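Ikinier 10x window feeder cam... no wait, the scope. Ikinier compact spotting scope, review after 2 months

Bought it in October for balcony birding. Short version: good glass, bad tripod, worse manual.

Been using it most mornings from the kitchen side of the apartment, looking over the Paltdale reservoir. Coots, gadwall, a Pied-billed Grebe that comes in close around 7. At low power it's sharp almost to the edge. Crank it up and things go soft past the middle, a bit of purple on white gulls against gray sky. Didnt bother me much. Might bother you if you're a gull person.

Focus wheel is stiff. Stiffer when it's cold out. With gloves on, forget it. I kept overshooting on a Hooded Merganser and by the time I had it, gone behind the reeds.
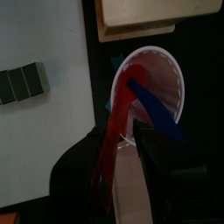
White cup, red utensil.

Eye relief OK with glasses. Eyecup twists up but won't stay up, slides back down if you lean on it. Some 30 minutes at the scope and my eye was tired, which never happens with my old Antwi. The Antwi is twice the weight though and I quit carrying it on walks.

The tripod that comes in the box: skip it. Wobbles in any wind at all. Head creeps down after you lock it, so you aim high and wait. I put mine on a Listetti tabletop clamp and it's a different scope. Rock steady on the railing. Bought the clamp used so can't say what they go for now.
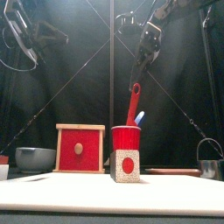
Patterned box with the red cup just above it.

Rain: got caught in a shower at the dam end, no fogging inside. Lens caps are loose, lost the front one in the first week. The case is fine, zipper catches at teh corner.

Weight is the real reason to get this. 847 grams on my scale without the tripod. Goes in a day pack with lunch and a field guide and I forget it's there. Picked out a female Bufflehead way across the water last week that I'd have left as "duck sp." with binoculars.

Would I buy again? Yeah, if they sold it without the tripod. 7 out of 10. Will update if the eyecup gives out completely.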